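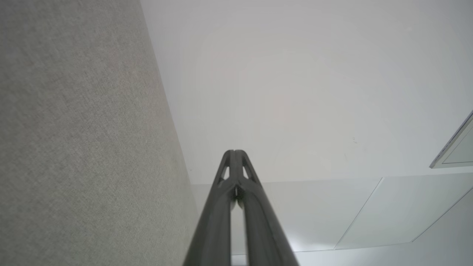 Closed, with light in the gap.

The Hirnilmont water office kept its records on paper until October, when the basement flooded and the paper became a single object weighing 34 kilograms. Laiba Jafri was hired to separate it.

She worked at a bench on the third floor. The method was standard: freeze the block, dry it under vacuum, lift the sheets one at a time with a nylon spatula. Her rate was 10 sheets an hour. Sheets that tore were logged as torn.

Most of the block was meter readings from the Pivora district. A house on Flukari Street had used no water for three years and had paid the standing charge every quarter. The reader had written "occupied" beside each zero.

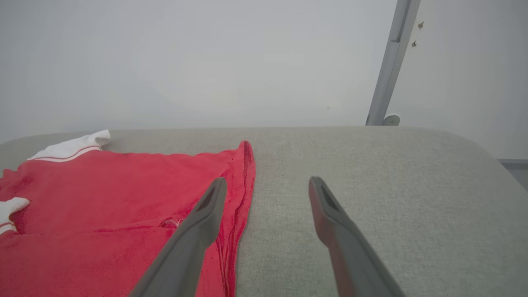

Apart, with gray weave in the gap.

Jafri entered the zeros. She checked the meter type, which had a known fault at low flow, and calculated the largest volume that could pass without turning the dial. It came to one slow tap, left open all night - enough for one person, if that person was patient.

The readings were signed Hayat. The staff list showed a Hayat, meter reader, resident of Flukari Street. The house number had been lost with the corner of the page. 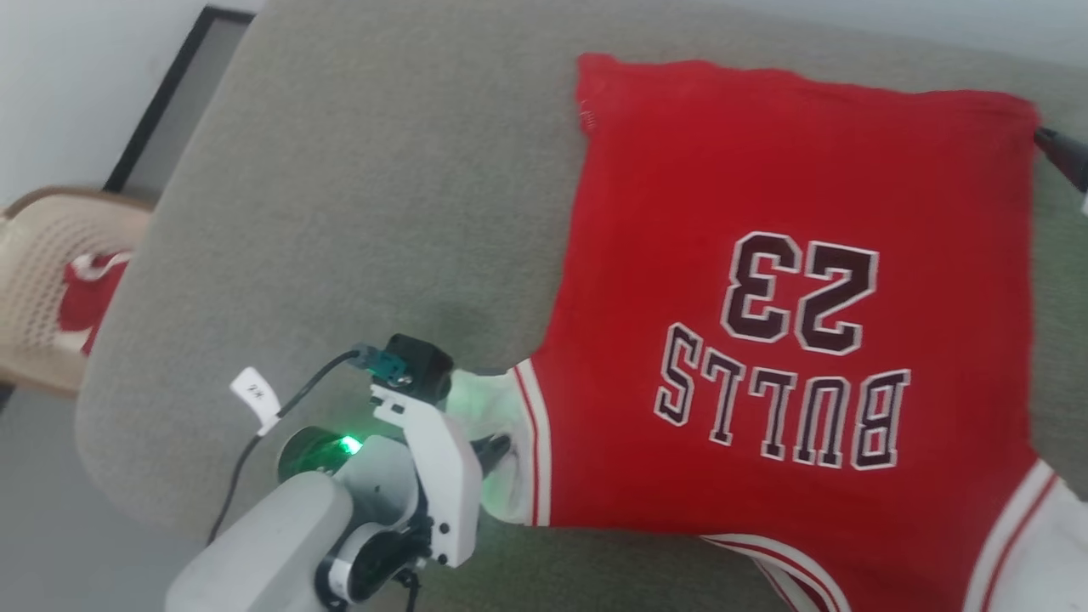 The Report

Her report ran to four pages. It gave the condition of the block, the recovery rate and the storage advice. Under "Anomalies" she described the fault in the meter and recommended replacement across the district. She gave the reader's name once, in a footnote on handwriting.

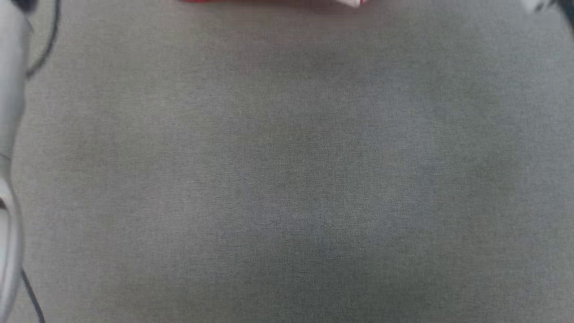

The Reply

The office thanked her and asked whether any accounts needed to be reopened. She put the last sheet back under the lamp. The ink at the corner had spread into the fibers, and two digits could be made out at an angle of low light.

She wrote "illegible" in the log, initialed it and turned off the lamp.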